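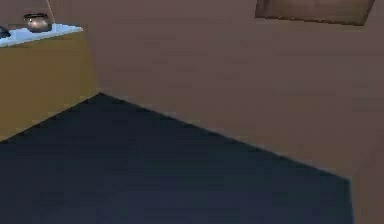 What is a waiting period in a dental plan? It's the stretch of time after coverage starts when the plan takes your premium but won't pay for certain kinds of work.

# Dental plan waiting periods

A **waiting period** is a rule in many individual and small group dental plans. Premiums are due from day one. Benefits for some services come later. Checkups usually right away, fillings after a few months, crowns and dentures last.

Not the same as a deductible (money you pay first) and not the same as an annual maximum (cap on what the plan pays in a year). People mix up all three. A member can be past the waiting period and still owe the whole deductible.

## Service classes

Most plans sort work into classes. Names vary.

- **Preventive** – cleanings, exams, routine x-rays. Often no wait.
- **Basic** – fillings, simple extractions. Short wait or none.
- **Major** – crowns, bridges, dentures. Longest wait, up to a year or more.
- **Orthodontic** – if covered at all. Separate wait, seperate lifetime cap.

Root canals are the odd one. Basic in some plans, major in others. Same for gum treatment. The class is in the schedule of benefits, usually near the back, and it decides the wait.

## How the days are counted

From the effective date on the policy. Not the date of the application, not the date the card shows up in the mail. The Sunstead individual plan counts in days: 126 for basic work, 300 for major. Bech plans count in full calender months instead, so a policy starting mid-month gets nothing for that first partial month.

Date of service is what matters on the claim. For a crown that may be the day the tooth is prepared or the day the crown is seated, depending on the plan. Worth asking before the first visit, since the two can be weeks apart.

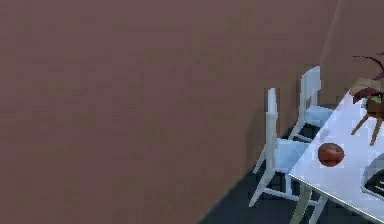 Multi-visit work started before the wait ends is commonly denied in full, even if the last visit falls after it. Dentures run into this a lot. Impressions too early, whole claim gone.

## Waivers and credit

Some plans shorten or drop the wait for a person who had earlier dental coverage. Usual conditions: the old plan covered the same class of service, and there was no long gap. Florkach allows a gap of 40 days. Proof is normally a letter from the old carrier showing start and end dates. A card alone is rarely enough.

Credit can be partial. Six months on the old plan may take six months off the new wait and leave the rest. Discount cards generally don't count as prior coverage, as they aren't insurance.

Family members added later often start their own clock. Newborns and newly adopted children may be exempt if added on time.

## Group plans

Large employer plans often have no wait by service class. They may have an **eligibility wait** instead, meaning time on the job before coverage begins at all. Late enrollees, those who turned the plan down and came back, can face a longer wait on basic and major work. Comurholm group contracts dropped the late enrollee rule in April for employers with more than 20 covered workers, kept it for smaller ones.

## Emergencies

No general exception. An urgent exam may be paid as preventive or diagnostic while the extraction that follows is not. Accidental injury to teeth sometimes goes through the medical plan.

## See also

- Annual maximum
- Missing tooth clause
- Pre-treatment estimate

*Last reviewed July 2020. Section on orthodontic waits needs expanding.*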